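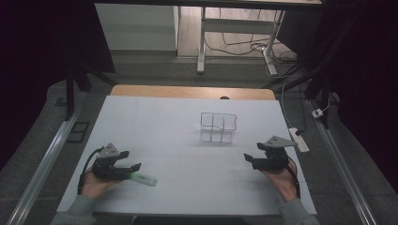
Wire desk organizer with a divider – how do you keep pens and glue sticks from ending up all over the table?

Posted in Home & Desk, Small Storage
6 replies, 3 shown

Hi everyone! I finally have a proper white-topped table for crafts and letter writing and I love it so much. It has a pale top with a little strip of light wood along the far side, and everything looks so fresh on it. I put a small wire basket in the middle, one of those see-through ones split into compartments, and I was sure that would be the end of my mess.

Well, no. The glue stick lives on the table. The markers lean over and cross into each other, and the skinny ones poke their tips through the gaps. Paper clips go straight through the bottom (I knew that would happen and did it anyway). By the evening I have everything lying flat again and the basket has two pens and an eraser in it.

I don't want to swap it for a solid box. The wire is so light looking and I can see what's in there from my chair! I also need to be able to lift the whole thing off when I'm cutting big paper. Is there a good way to set up a basket like this? And what goes on which side of the divider? I have glue sticks, 13 markers, a ruler, scissors, clips, washi tape and some loose erasers.

Thanks in advance, I'm really excited to get this sorted.
– papertulip

Reijo Saarinen

Oh, I love these little baskets! I've had two of them for years and wouldn't give them up, so let me tell you what I do.

First, line the bottom. Cut a piece of thick card to the size of each compartment, a hair smaller than the opening so it drops in without bending. Cereal box card works, but the back of a drawing pad is better as it stays flat. Felt is nice too, and quieter when you drop scissors in. Once you have a floor in there, nothing pokes through and you can still see in from the sides.

Second, sort by how a thing stands and forget about what it's for. I used to have "writing" on one side and "sticking" on the other and it never lasted a day. Now all the tall thin stuff goes together on one side, packed close enough that it holds itself up. Thirteen markers in one compartment will probably stand nicely on their own, where three would flop. Short fat things go on the other side: glue sticks, tape rolls, erasers. Stand the glue sticks cap up and push them into the corners, where the wire holds them on two sides.

Clips need their own little dish inside the basket. I use the lid of a jam jar. A plain drinking glass with straight sides is also great in the marker side if your basket is shallow, which many of these are.

The ruler I would leave out completely. Anything long makes the basket tippy and you'll knock it with your sleeve. Mine hangs on a nail beside the window.

One more thing that helped me a lot – put the basket back in the same place each time you clear the table for cutting. I made two tiny pencil dots on my table top where the back corners go. It sounds fussy but my hand now goes there by itself, and the glue goes home with it. Have fun, it's such a satisfying job for a rainy afternoon!

Edit, as someone asked me in a message: for card liners I cut new ones every September when the school things come out. They get inky. Felt can be hand washed.

nigam_fan

get the Tokton one, it has a solid bottom. mine was in the Nigam clearance bin, best thing I bought all year!!

Marrowstitch

Seconding the liner, and a few small things to add from a fellow glue stick loser.

Try it with fewer things. I love markers as much as anybody but I only use four or five in an evening. The rest can sit in a pouch or a drawer, and you bring out the colors you want before you start. My whole collection is 139 pens and pencils (yes, I counted them for a swap) and my desk basket holds maybe a tenth of that. It made such a difference!

For glue, I wrap one turn of a wide rubber band around the stick. It stops it rolling on a smooth top, so even when it's lying out it stays where I left it. A strip of washi tape folded into a little flag works too and looks cute.

If the basket slides when you reach in, stick small clear bumpers under the corners. The Vevuvel ones come on a sheet of 100, so share them with a neighbor. Check that they grip on your wire though, mine needed a dab of glue because the wire is so thin. And if there are any rough ends underneath, the bumpers keep them off your nice white top.

Scissors go points down, always, handle over the divider if they're too long for one side.

papertulip

You are all wonderful. I cut the card floors tonight and already the marker side looks so much better! Jam jar lid is in for the clips. Reijo, I'm going for the pencil dots too. Does anybody know if felt from Tisham frays when you cut it small, or should I get the stiff kind?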